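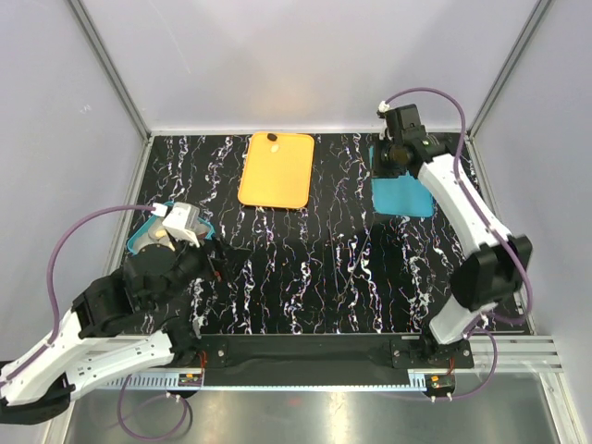

Reviews | Home security

Pekine door and shed alarm

Two sheds were broken into on our road in Costness in February, and a van was taken from outside number 14. I bought the Pekine alarm the same week. It comes with two door sensors, a siren and a keypad.

Fitting took 20 minutes with the sticky pads. The siren is loud enough to hear from the front bedroom with the windows shut. The keypad is less good – the buttons are small and you have to press hard with gloves on. I had one false alarm in high wind, and none after moving the sensor down the frame.

It does not ring the police or your phone. For that you need the dearer Flesex kit.

4 out of 5

Ha-neul Um, 2025-06-25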